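What changed on the kitting line

17 Apr 2026

I have worked at the Norton building for most of my adult life, first on the dock and then on the kitting tables, and I said I would write something here once the new setup had been running long enough for me to have an opinion. I have a few opinions now. They don't all point the same way.

For anyone new to this blog, kitting is what happens between the warehouse shelves and the shipping box. A school or a rec center orders a gym class set, and somebody has to put the right rackets, balls, nets and so on together in one carton, with the right count and the right paperwork. We pack for other companies. The biggest is Ciobanu, which sells sports goods to schools. On a normal day the tables used to put out 400 kits. Before summer camps it was more than that, and May was the month everybody dreaded.

The system we got is from a company called Vokix. It has two parts. One is the arms, which sit at the end of two of the tables and do the light picking. The other is the software that tells everyone, arms and people, what comes next. Management talked mostly about the arms. If you ask the people on the floor, the software is the part that changed our day.

Before, an order came on a sheet of paper and you worked through it however you liked. I started with the heavy things so they ended up at the bottom. The woman across from me started with the smallest things because she hated hunting for them at the end. Both ways worked fine. Now there is a screen at each station and it gives you one line at a time. You confirm the line and it gives you the next. If you want to do them in another order, you can't, or you can but it takes four taps and the taps get logged.

It took me about a month to stop being annoyed by that. I will say that errors are down. We used to get a stack of short-ship complaints every Monday and now it's a thin one. The new people like the screen a lot. Somebody who started last week can build a correct kit on the first afternoon, and when I started it took me a good while to get through a shift without calling someone over.

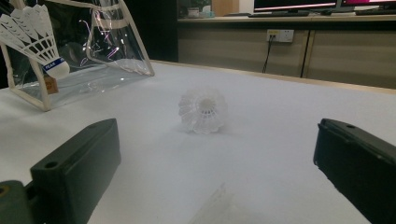 My own job now is called cell lead, and it means I look after the two arm tables and the people who work next to them. I don't build many kits anymore. I clear faults, I refill the work area, I show the software what a thing is when it hasn't met it before, and I decide when to give up and put an item back on the manual list. Light, odd-shaped items take up most of that time. A shuttlecock is a good one to think about. Set it on the table with the tip facing you and what you see is a rounded end with the skirt spread out all around it, white on a white tabletop. Lay another one on its side and you get a long skirt and a blue band around the top of the base, and a person knows right away that it's the same kind of thing. The software had to be given both, and then a lot of angles in between. The item card for shuttlecocks has 244 reference pictures on it and I put in a good share of those myself.

The grip is the other half. A person picks up a bird by the base without thinking about it. If the fingers close on the skirt, the skirt bends, and a bent skirt goes in the reject bin. So there is a grip setting for every item, and getting those right is slow work. You change one number, run it, look at what comes out, and change it again. I have come to like that part. It's close to what I used to do when I trained new people, except that you have to be much more exact.

What I don't like as much is how quiet it is. The tables used to be two rows facing each other and people talked all day. The arm cells need clear space on both sides, so the rows got broken up and now you're mostly looking at someone's back. One of the men who left in the winter told me that was the reason, and that the pay and the hours had nothing to do with it. I believed him. I have asked whether the manual tables could be turned back to face each other, which wouldn't cost anything, and I was told it's being looked at.

On jobs, I want to be careful, because people outside the building ask me about this more than anything. There were no layoffs. That was promised and the promise was kept. But when people left they weren't replaced on the tables, and there are fewer of us there than before. A couple of people moved to receiving. I got a raise with the new title. The seasonal hiring is smaller this year, and I think that's where the real cut is. Those were jobs for students and for people who needed a few months of work, and they never show up in anybody's layoff number because they were never permanent to begin with.

My hands and shoulders are better. I should put that down too. I had a brace on my right wrist for years and I haven't worn it since the fall. The small repeated picks were what did that, and those are the ones the arms took over. If you'd asked me beforehand which work I wanted taken away, I would have named the same items.

The thing I would change first is the timer. Each line on the screen has a target, and if you go past it the line turns orange. It doesn't go to a supervisor, or so they tell us, but everybody can see it, and people rush. The longest target on my tables is 60 seconds and that one is for a net that has to be folded. Nobody who has folded one of those nets would have picked that figure. I brought it up at the last floor meeting and the Vokix rep wrote it down. He also said the targets were set from averages at another site, a place that packs for Ferkska, and as far as I know they don't handle nets at all.

He did fix something else I asked for. When an arm stops, the station next to it used to stop as well, and the person standing there had to wait for me to walk over. Now they can press hold, finish the kit by hand and go on to the next one. It was a small change in the settings. It made the afternoon shift a lot easier to live with, and I wish we'd had it from the start.

We add racket grips and the foam balls to the arm tables next. The foam balls should be simple. The grips come in a sleeve that slides around inside its own wrapper, so I expect to spend a few evenings on those. I'll post again after May, when we've been through one full camp season with this setup and I have something to compare it with.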